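Jikville Community Help > Home and Furniture > Tables and Worktops

Yellow haze on a light gray table top, what cleans it without making it shiny?

Mekdes Negussie
Posted 5th January

Good evening to all. I have a work table with a very light gray top, almost white, the model is Jurow and I bought it second hand in November. The seller did not have the papers anymore. The surface is smooth and has no pattern at all, so every small mark is visible on it, which I did not think about when I paid.

My problem is a yellowish haze in the area where I sit. It is not a stain with a border. It is more like a cloud, and I see it best in the morning when the light comes from the side. When I pull my finger over it, I feel a little resistance, as if something sticky had dried there. On the far half of the table I do not feel this.

Until now I have tried warm water with dish soap (it became a little better, then the same again after drying), a window spray (it made stripes) and a dry microfiber cloth, which only moves the dust. My neighbor recommends the white melamine sponge. I am afraid of it, as I have read that it makes dull surfaces shiny in spots, and on such a plain top I would see that every day.

Does somebody know what this haze is, and in which order I should try things? I use the table for sewing and for cutting paper, so it must not be greasy afterwards. I would also like to know if it is worth putting some protection on it later.

Thank you for your patience with my English.

Stundus
818 posts

Melamine sponge, two minutes, finished. I use it on everything in my kitchen and never had a problem.

Obsa Demissie
287 posts

Dear Mekdes, please wait with the sponge. It is a very fine abrasive. On a glossy kitchen door it can leave a dull place and on a matte top it can leave a polished place, and neither of them comes off again. Stundus has perhaps a harder surface than you.

From your description I think it is old polish or furniture spray, mixed with the oil from hands and arms. The previous owner maybe sprayed it each week to make it look fresh. Such a layer becomes yellow with time and it catches dust. The soap takes the top of it and then spreads the rest, so you see it again when the table is dry.

I had the same with a light laminate desk from my sister, and I did it like this:

First remove the dust with a soft brush. If you wipe immediately, the grains scratch.

Mix 1000 ml of warm water with 6 ml of plain dish soap, the kind without hand cream in it. More soap is not better. Too much soap was my own mistake in the beginning, and it makes a new film.

Wring the cloth well. The table should be damp, and no water should stand at the edges, where it can go under the surface and lift it. Wipe in straight lines from one side to the other.

Go over it again with clean water only. This is the step most people leave out. Then dry with a second cloth.

If the haze is still there, try isopropyl alcohol on a white cotton cloth, first in a hidden place, for example the underside near a leg or the back corner. Open the window and keep it away from flames. Look at the cloth: when it becomes yellow, you are taking off the old layer. When it takes the color of the table, stop at once. If your top is painted or lacquered, be more careful with alcohol, it can make it soft. You did not write which material it is, and from a text I cannot know it.

For judging the result, do not use the lamp above the table. Wait for side light, as you did. A plain top is never fully even to the eye anyway. I once cleaned a corner three times before I understood that it was a shadow.

About protection: I would not put anything. No wax, no spray. For sewing and paper I would use a cutting mat and a piece of felt under the machine. My own top gets the damp cloth on Saturdays and the dry one after it, and it has stayed clean since then.

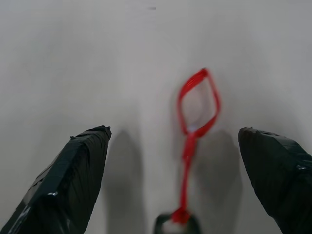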